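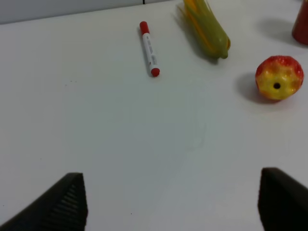 Table two: marker, corn and apple, gripper open.

Dunstan Robot Club: people wanted for the Nutum student project

We need a few more students for the Nutum project, which runs from October in the upstairs workshop at Dunstan. It is unpaid. You don't need to have built a robot before, and if you have, we may ask you to forget some of it.

The task sounds small. An arm with a two-fingered gripper and a wrist camera has to pick up ordinary things from a white table and put them where it's told. At the end of the project we take it to the Kovmont student competition, where the judges will set out objects of their own choosing and we will find out what we have really made.

We should be plain about where things stand. Last year's team went to Kovmont with a demonstration that worked well at home. It worked well because the same people had set the table in the same way every time, and the arm had more or less learned their habits. Given somebody else's table it closed its fingers on air. The write-up called this "a promising result". We would like fewer promising results and more records of what went wrong.

So a good part of the work is collecting examples by hand. You drive the arm yourself with a pair of hand controls, do the pick, save the attempt, move everything, and do it again. We have 3,562 saved attempts from last year and don't trust all of them. Some were marked as successes by people who wanted their tea. Checking those is one of the first jobs, and new starters will get a share of it whether they like it or not.

What you would be doing

Driving the arm in two-hour sessions, in pairs, swapping over at half time.
Setting the table, which means putting things down carelessly on purpose. People are worse at this than they expect.
Watching saved attempts and marking each one as picked, dropped, missed or unclear. "Unclear" is a proper answer and we want to see it used.
Writing a short note after every session in the shared log, including the sessions where nothing worked.
Helping with the test runs before Kovmont, when the arm works alone and you keep your hands off it.

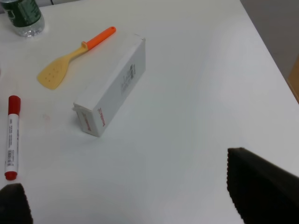 The object list is dull and will stay dull. Flat things give the most trouble, and long boxes come second, as the gripper only opens so far and has to come in across the narrow side. Toy fruit is forgiving, and a team can flatter itself for weeks with toy fruit. Each driver is asked to save 200 usable attempts over the project, and no more than half of them may be with the easy objects.

Who we are looking for

Any student at Dunstan or at Revness, in any subject. Two of our most useful people last year were studying history and catering. Programming helps for part of the work, but we already have more programmers than people willing to sit at the table, so please don't apply hoping to avoid it. We want patience, tidy notes, and the nerve to tell the rest of the group that a result doesn't hold up.

We are less keen on hearing that you are passionate about artificial intelligence. You may well be. It won't help at half past seven in the evening with a spatula that won't come off the table.

What you get

Proper training on the arm and the controls, and a named credit in the project report. Travel to Kovmont is paid for those who have done their share of sessions. Revness students can claim bus fares from the club. There are no course credits, and we make no promise that it will get you a job. The whole project has a budget of 300 pounds, so don't expect hoodies.

Time needed

One evening session a week, 6 pm to 8 pm, plus an hour for marking, which can be done at home. The last fortnight before the competition is heavier. If you can't manage that fortnight, say so now and we'll try to fit you in as a marker.

How to apply

Leave a note at the Dunstan workshop desk or use the form on the club page. No CV, please. Write half a page about something you tested, fixed, cooked or measured that did not come out as you hoped, and what you did next. We read all of them. Everyone we shortlist is invited to one trial session at the arm, after which either side can walk away without giving a reason.

Applications stay open until the places are filled. Last year's applicants are welcome to try again.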